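How your skin mends itself

Your skin is the largest organ you have. It keeps water in and germs out, and it is always being renewed. When you fall over in the playground and graze your knee, your body starts work on the damage straight away.

Stopping the blood

Blood travels through your body in tubes called blood vessels. The smallest are called capillaries. A cut opens some of them and blood leaks out. Tiny parts of the blood called platelets stick to the edges of the hole and to each other. Then thin threads called fibrin form a net over them. This plug is a clot. When a clot dries on the outside of your skin, it becomes a scab.

Small cuts can close without help. A long or deep cut may need stitches, which doctors also call sutures. They hold the two edges together while new skin grows.
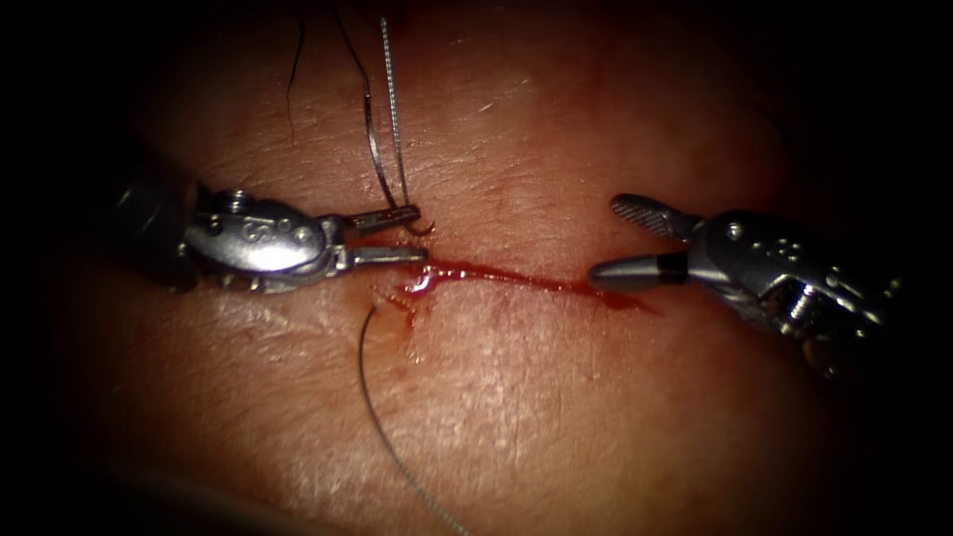 A narrow cut with suture thread lying across it.

Before stitching, a doctor or nurse usually gives an injection to numb the skin. Some stitches dissolve by themselves. Others are taken out later.

Fighting germs

White blood cells move into the cut and swallow germs and bits of dirt. Extra blood flows to the area too, so the skin near a cut can look pink and feel warm and a little sore.

Building new skin

Skin has 2 main layers. The outer one is the epidermis and the one beneath it is the dermis. Blood vessels run through the dermis but not through the epidermis, so a cut that bleeds has gone down as far as the dermis. Hairs grow from roots in the dermis as well.
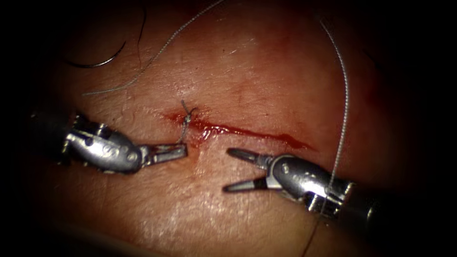
What is a scar?

To fill a deep gap, your body makes a lot of a strong material called collagen. The repaired patch may look paler, darker or shinier than the skin beside it. Hair does not usually grow from a scar. Many scars fade over the years.

Looking after a small cut

Tell a grown-up.
Wash your hands, then rinse the cut under clean running water.
Press on it with a clean cloth if it is bleeding.
Cover it with a plaster.
Leave the scab alone.

Words to know

Clot: a plug of thickened blood
Dermis: the lower main layer of skin
Suture: a stitch used to close a wound

Written by Adjoa Tetteh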